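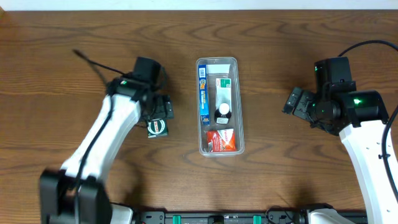
Vellholm > Teleoperation > Recording tasks > FAQ

Overview | Setup | Recording | FAQ | Downloads

Recording demonstrations: frequently asked questions

Which method should I use, hand guiding or remote control?

Hand guiding means taking hold of the arm and moving it through the task. It suits single-arm work with few changes of grip. Remote control uses the pair of leader arms, which the follower arms copy. Use it for anything that needs both arms, and for any task where the head camera is recorded, as the operator's hands then stay out of view.

How many demonstrations does a task need?

For packing and unpacking a tray, record 100. Fewer will do for a task with one object and a fixed start position. The Skostamance tray set was trained on 92 after rejects were removed, and Helmi Kallio's notes on that run are under Downloads.

Should the items be in the same place each time?

No. Change the order and angle of the items between recordings, and move the tray by a few centimetres. Keep it within reach of both grippers. Mixed packaging is preferred: cartons, pouches and small bottles need different jaw openings, and a model trained on cartons alone tends to close too far on a pouch.

Can I use a clear tray?

Yes. The walls can be hard to pick out against wood grain, so the operator should learn the height of the rim before recording. If the jaws touch the rim, carry on. If the tray moves as a result, reject the recording.

What is the correct start position?

Both grippers open, clear of the tray, fingers pointing inwards. Hold still for 2 seconds after the start tone. Recordings that begin with the arm already moving are rejected by the checking script.

Does a failed grasp spoil the recording?

One missed grasp followed by a clean second attempt is useful and should be kept. Mark it "recovered" in the Justum log. Drops outside the tray may also be kept, provided the item is picked up again by the arm. Never put an item back by hand while recording is on.

The follower arm lags behind the leader. What should I check?

Check the cables first. A cable pulled tight across the wrist adds drag and will show as a slow last joint. Leave enough slack for a full turn of the wrist, and clip the rest along the link. If the lag remains, restart the leader arms and repeat the zeroing step. Faults that survive a restart go to Petrică Voicu.

How long can one operator record for?

A session is about 10 minutes of recording, then a break. Movements become shorter and more abrupt with tiredness, and the model will copy them.

Can two operators share a task?

Yes, but enter the operator's name for each recording. Setsuko Wada and Catinca Dobre shared the June set and differed noticeably in which arm they used for small bottles. The names allowed the two halves to be trained separately.

Where are the files kept?

On the Mihăilă server, in the folder for the task. Do not rename them. The log refers to each recording by its file name.

Page last revised 18th October

Contact | Copyright Vellholm | Back to top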